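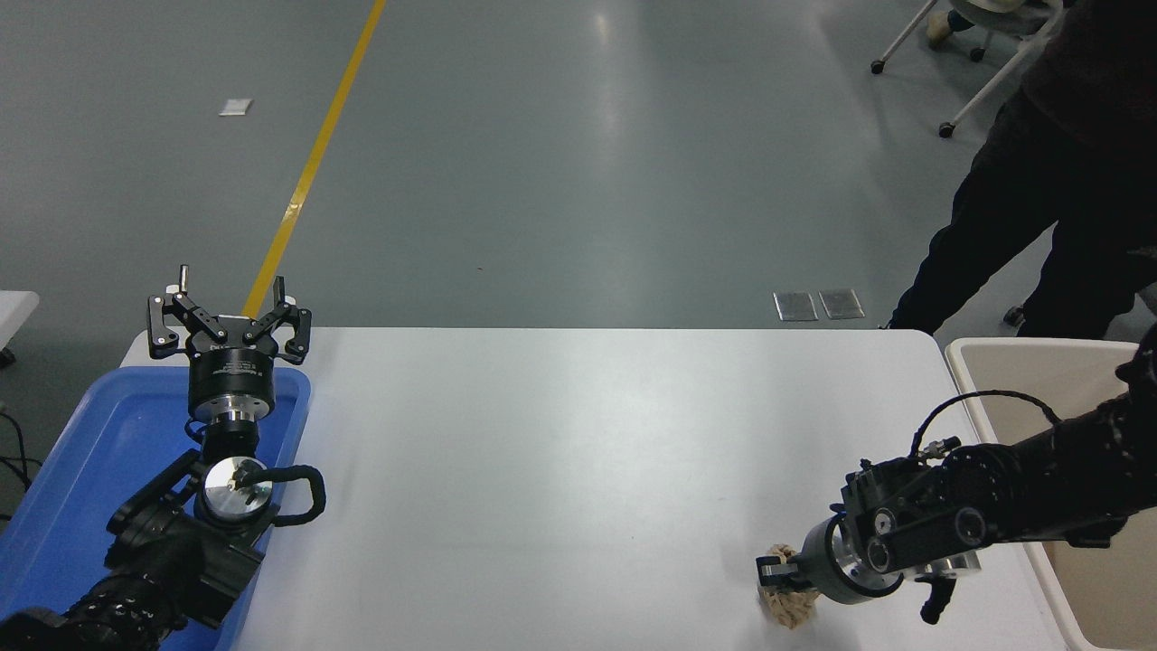 Liltora two-arm kit: reviewer's data card

Status: draft, version 2
Maintained by: Herman Wibisono, Mastell
Kit supplied by: Slaoui
Recording site: Flurnau

What this is

Notes and recordings from our review of the Liltora kit, which Slaoui sells as a ready-made package for sorting and clearing jobs on a table top. The sales sheet says a new operator will be "productive within the hour". We wanted to see what that meant in practice before anyone signed for a second unit. Read this card before you use the recordings, and please read the section on limits before you quote from them.

Contents

193 episodes, stored one per folder. Each folder holds the head camera video, joint positions for both arms, gripper opening and a short text note from the operator. The supplier's brochure speaks of "100 tasks out of the box". We found a list of 100 task names, many of them the same job with a different object in it, and we have not counted them as separate tasks here.

The set-up

White table, blue tray at the left end, cream bin at the right. Small soft items are the main load. They sound easy and are a fair test of any gripper, as they have no fixed shape and no obvious place to take hold.
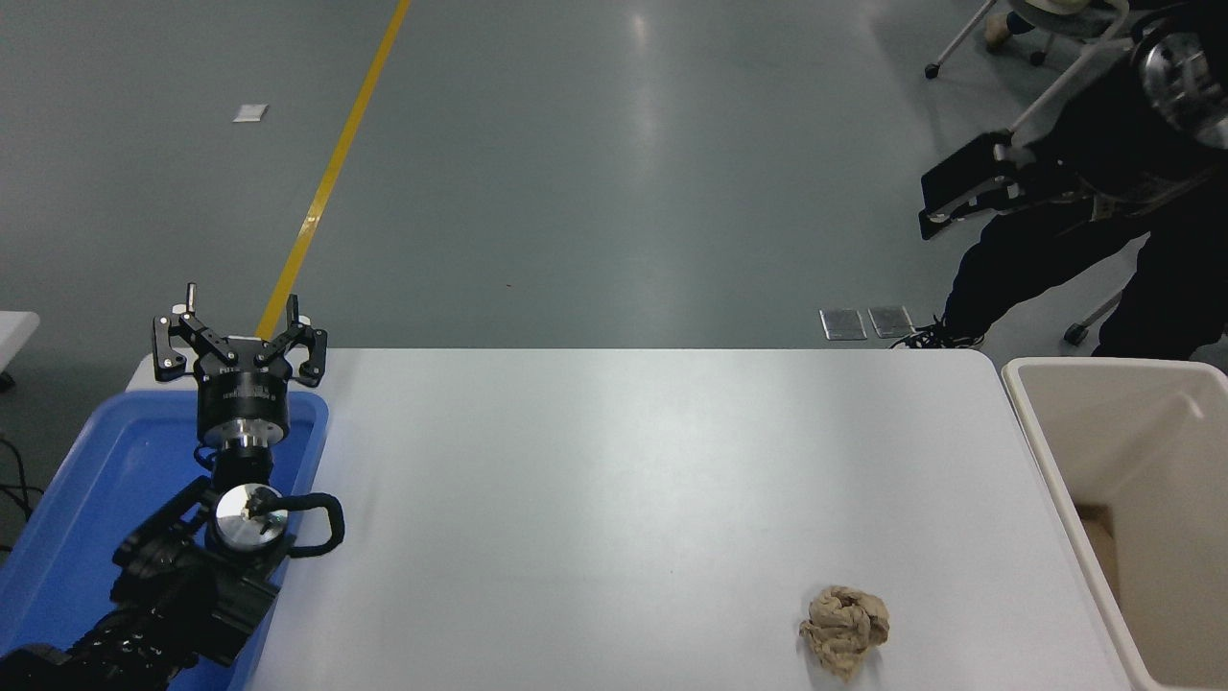
Head camera view: left gripper open over the tray, crumpled beige cloth on the table, operator standing at the far side.

Cloth episodes carry the tag "soft". The tag describes the object only. It says nothing about how well the pick went, and the supplier's own viewer muddles the two by colouring every tagged episode green. Ignore the colours.

Scoring

The kit's software marks an episode as a success when the gripper closes and the arm returns to its rest pose. It does not check where the object went. I think that is far too generous for a product at this price, so we scored each episode again by eye. Both scores are in the file scores.csv, in the columns "vendor" and "review". Use the second one.
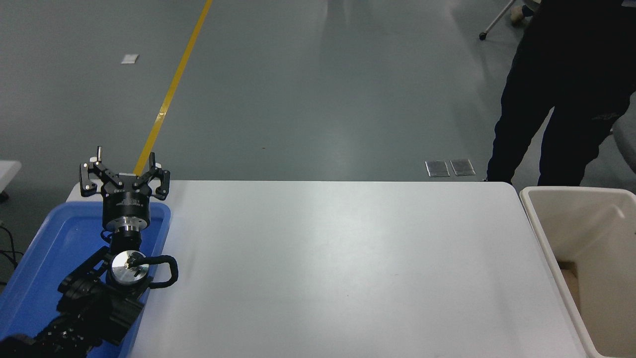 Start and end states have to be labelled by hand, and this took longer than the recording did. The software offers an "auto clear" label which looks for a table with nothing left on it. With a bare white top like this one, apart from a small dark speck near the middle, you would expect that to be simple. I would still check each label against the video – a mark that size ought to be ignored, and the manual gives no minimum object size. It also cannot tell a table that has been cleared from one that has not been loaded yet.

Known limits

One room, one table, one layout. Results will not carry over to a cluttered bench.

Depth is not included. Slaoui lists it as an optional extra.

The joint logs and the video use different clocks. Our script align.py corrects for a fixed offset of 200 milliseconds and does nothing about drift.

Folder 610 is a duplicate left over from testing. Leave it out. Folder numbers have gaps and are not a count of anything.

Still open

We asked Slaoui in June how the "within the hour" figure was measured – who the operators were, and which objects they handled. The reply was a link to the same sales sheet. Until there is a better answer, treat that claim as advertising.

Corrections to Herman, with the folder number in the subject line.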